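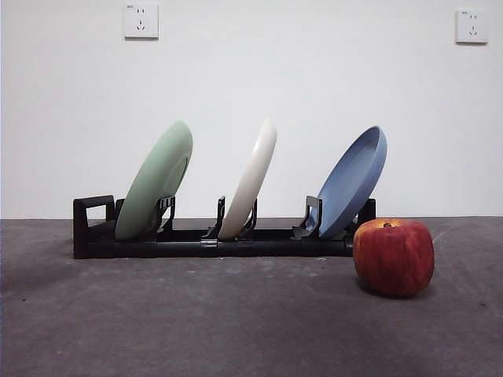 3.2 Collecting the profile pages

I started with celebrity profile pages, the short kind that tell you who an actor is, who they married and what work they may have had done to their face. I read a lot of these for fun before I ever studied them (old habit!), so I had a hunch that many were copying each other. The trouble was finding enough to test it on.

We pulled our pages from three fan sites, Zasov, Cudov and Jumach, and ended up with 512 profiles. I threw out anything with no text beyond a list of film titles, and I also dropped pages where the subject was a fictional character, which happens more than you'd think on Jumach. That left 192 profiles that made at least one claim about cosmetic surgery, and those are the ones I talk about from now on.

For each profile I marked every hedge word I could find: "allegedly," "rumored," "reportedly" and so on. Then I checked whether the page pointed to any source at all. Only 19 did, and 10 of those sent me to another fan page with the same sentence on it, sometimes down to the same typo. I found that pretty funny the first time and a bit tiring after that.

Marriages and divorces were handled with much more care than surgery claims. Pages on Cudov often gave a year for a wedding and then, one line later, a nose job with no year and no source. I used the Hlongwane scale to score how sure each sentence sounded, and I scored everything twice, with a break in May between rounds. The scores for birthplaces hardly moved. The ones for rumors did, and I come back to that in Section 4.

Contact | Copyright 2025 | Back to top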